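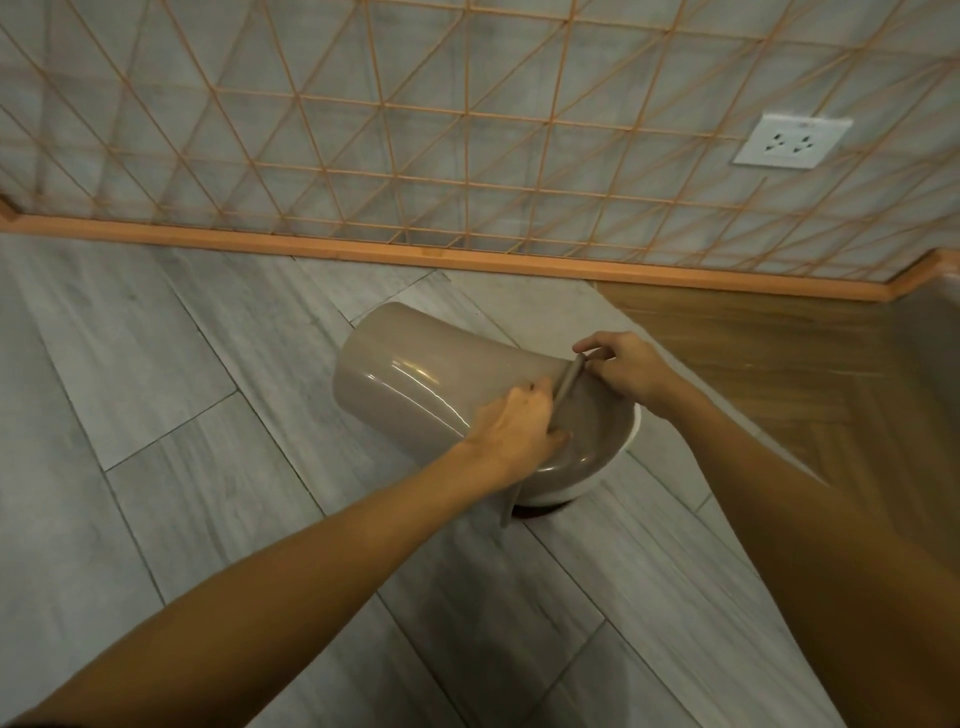
Filed under: Robots at home, Notes

I have been recording household chores for the Pratau project since September, and the rule sheet we work from has just been revised. It used to run to 13 pages. The new one has 5 rules, and these are the ones I use most.

Keep both hands in view. If a hand goes behind the object for most of the clip, the clip is marked down. I sit closer to the floor now and work slower.

One task per clip. Emptying a container is one task. Putting the lid back on is another. Stop between them.

Don't fix small mistakes off camera. If a lid goes on crooked, leave it or straighten it in the clip. A robot is going to get crooked lids too.
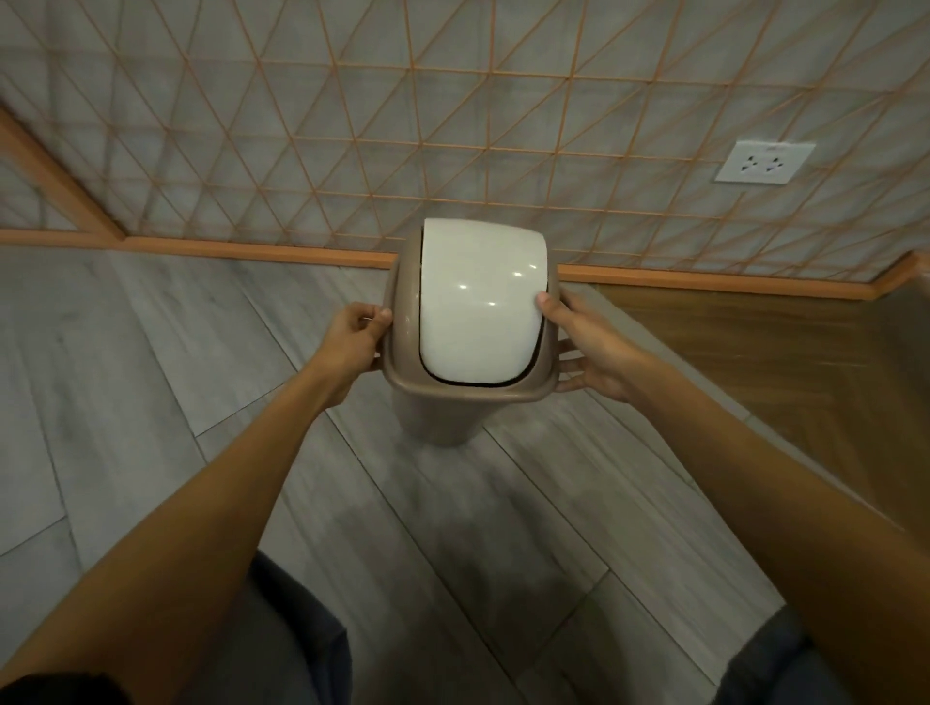

Both hands on the rim, lid a little askew.

No mail, screens or faces. Check the floor before you start.

I went back through my own 586 clips with the new sheet and 414 passed. Most of the failures were the one-task rule. I would still like a clear line on how long a pause should be, which the sheet leaves out.

Posted Apr 24, 2026

Related posts
Labeling grasps in Vomine
What Ziltamar changed in its safety checklist
Naming files so you can find them later

3 comments

gridpaper: We wait two seconds between tasks. Works fine for cutting.

mlo_77: Does the lid rule cover drops too? I always delete those.

gridpaper: Keep them. Hashemi asks for drops in a separate folder, and I do the same for Pratau.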